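Old predictions: dinner by pneumatic tube

tubeline
I've been going through the Hallness Courier on microfilm, and I keep running into the same idea: by our time no house would have a kitchen. Food would be cooked in one big building downtown and shot to every home through a tube. The one I copied out is from a September issue, page 3, bottom of the column, next to an ad for stove polish. It goes:

"The housewife of the coming century will speak her order into a brass horn, and before she has laid the cloth her roast will arrive beneath the floor, hot and carved. The cook stove will be shown to children in museums."

No byline. Has anyone seen this in another paper? I'd like to know if it was written in Hallness or clipped from somewhere else. My guess is local, because the next line makes a joke about the hill on Rutherford Street and how the gravy would get up it.

marginalia_jo
Clipped, almost for certain. Small papers bought this kind of filler by the yard. An editor would take a paragraph off the exchange pile and add a local joke at the end. I have seen the "shown to children in museums" line, or something very near it, in a farm weekly. I'll look for my notes.

oldfolio
I don't agree that it's certain. Some of those editors wrote plenty of their own stuff. If the joke about the hill is in the same paragraph and the same type, I would want to see the earlier printing before I called it filler.

tubeline
Same paragraph, same type. The film is scratched there but you can read it.

D. Bolger
The tube idea didn't come out of thin air. Stores already had tubes for cash and post offices had them for mail, so a writer only had to make the pipe bigger. What I like about these pieces is what they leave out. They tell you how the roast gets to the house and skip the dirty plates. I have a clipping scrapbook that belonged to a printer in Barnent, and clipping 821 is the only one I know of that deals with it. There the plates go back down a second tube to be washed at the plant.

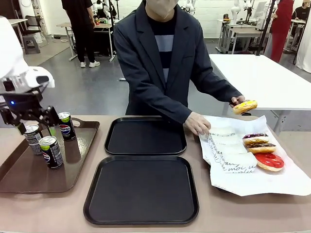
The same scrapbook has a cartoon of a family at the table with their mouths open under a row of spouts. One of the spouts is labeled SOUP and another COFFEE, and the father is getting the wrong one. No paper name on it, and the back is pasted down, so I can't read what was printed on the other side. If anyone knows how to lift old flour paste without wrecking newsprint, please tell me.

oldfolio
Don't lift it yourself. Ask a paper conservator. Plain water will sometimes loosen flour paste, but newsprint that age can turn to mush and the ink on the back may stay with the page. Try a strong light behind the leaf first, if the leaf is thin enough.

D. Bolger
The leaf is a page from an old ledger and it is not thin. I'll try the light anyway.

kilnhouse
Coming at this from the other side. My great-aunt lived in a building with a kitchen in the basement and a dumbwaiter. You sent down a slip and dinner came up. So the central kitchen did happen, for a while, for people who could pay for it. It just went up a shaft on a rope. She said the food was fine and never hot.

marginalia_jo
Right, and that's why I don't think these columns were as silly as people make them out to be now. The writer takes something rich people in a city already have and says everyone will have it. That is a decent way to guess the future. He got the pipe wrong.

gantry_ed
He got more than the pipe wrong. I spent years working on tube systems in hospitals. You can send a blood sample, fine. A roast is another matter. The carrier has to fit the bends, and the bigger the bore, the more air you need behind it. Then it has to stop at the other end. Anything with gravy in it would be on the inside of the lid.

kilnhouse
The column says the roast arrives "hot and carved," so maybe the carving was done by the tube.

gantry_ed
Could be. I did once see a run of 120 feet handle a sandwich. It got there in one piece but you wouldn't have wanted to look at the lettuce.

tubeline
Does anybody know of a town that tried it with food, even as a stunt? The Courier mentions a "Grorari Patent Conveyor" in a later issue, and says it was shown at the fair to large crowds. I can't find a patent under that name.

oldfolio
"Patent" in a fair notice means very little. It was painted on the sides of wagons by people who had never been near the patent office. Try variant spellings. Typesetters did terrible things to unfamiliar names, and this one looks like it's been through a couple of them. I would try it with a G and with a C, with one r in the middle and with two.

marginalia_jo
Found my notes. The farm weekly has "the cook stove will be exhibited to children in museums." So "exhibited" and not "shown." No hill joke. Mine has no month on it, which is my own fault, so I can't say which was printed first.

oldfolio
Then we're where we started. Hallness could have taken it from the weekly, or the weekly from Hallness, or both from a third paper.

marginalia_jo
I still say a third paper. "Exhibited" sounds like the original and "shown" sounds like somebody short of room in a column. But fine, not proved.

D. Bolger
The light did nothing, the ledger page is too thick. I've written to a conservator. Meanwhile I read the rest of that section of the scrapbook and there are two more on food. One says we will live on pills and the dentist will go out of business. The other says everything will be eaten out of the hand and the fork will disappear, and that one isn't a bad guess if you look at what people have for breakfast.

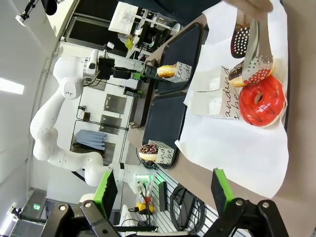
One glazed, one chocolate with sprinkles.

The fork piece is signed "Rutherford," and I wonder if that is a person or a joke on the street name. tubeline, was there a Rutherford at the Courier?

tubeline
There was a Rutherford who sold the paper its coal, and the street was named for his family. I haven't seen him as a writer. I'm back at the library on Wednesday and I'll go through the masthead on every reel they have.

gantry_ed
Check the fair notice again while you're there. If it gives the bore of the pipe I can tell you whether the thing could have moved a bun.

tubeline
Will do. It only says "ample," as far as I remember.

Delwyn Bolger (D. Bolger) edited the thread title to add: Hallness, Barnent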